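Gregor MacRitchie
February 7, 2023

Picking this thread back up. For anyone new, I'm building a pair of hand-held grippers at the Hebden shared workshop. Project name is Kurier. You squeeze the handle, the jaws close, and the camera records what they did. Later an arm is supposed to copy it.

The shells are finished. The long one took 40 hours on the printer and I had to print it twice, because the first came out warped along the base. If you're using the Cladness files, turn the part on its side and slow down the outer walls.

We're set up on the upstairs table now. Light is better up there and the router is closer.
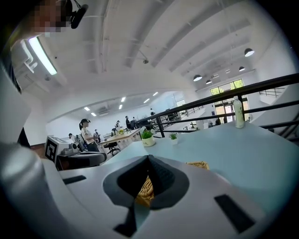

Finger pads are on version 3. The first two were too stiff and slid off anything round. This batch is softer and I glued it in with contact cement. Leave it overnight before you load it. I didn't, and had to redo one.

Springs are from Jolov. They sell three strengths and I bought the middle one. My hand gets tired after a long session, so I may go down a step.

Someone asked what the whole thing weighs. 900 grams with the battery. Too heavy. Most of that is the shell, and I can thin the walls before I touch anything else.

Next job was two-handed lifting, one gripper per side. That's harder to record than I thought, since both units need to agree on the time.

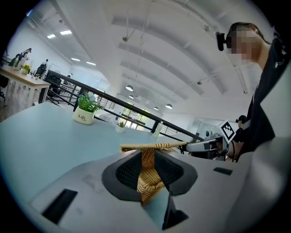 Clock sync was my main problem all last week. The two recordings drifted apart over a long take and I couldn't line them up afterward. I now start both from one trigger and check again at the end. The square marker on the other gripper helps too, as long as it's turned enough toward my camera to read. The basket rim is a decent thing to practice on, because both people can get hold of it at once.

Total so far is 82 takes I'd keep. I threw out plenty more for bad sync or a dead battery. If you build one, put the battery light where you can see it while you're holding the thing. Mine is underneath.

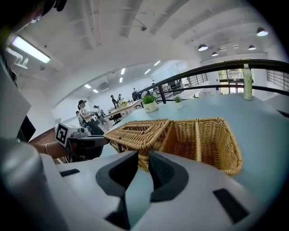 I'm still deciding how to write up the tasks. "Lift the basket" is too loose for anyone who wants to use the recordings later. This one has a divider in the open side and a cover with a hole in it on the other, so there are several places you could grab it, and the notes need to say which. I'll go with a short line per take, typed in right after.

Thinner shell goes on the printer tonight. Files will go up once I know it holds together. Same folder as before.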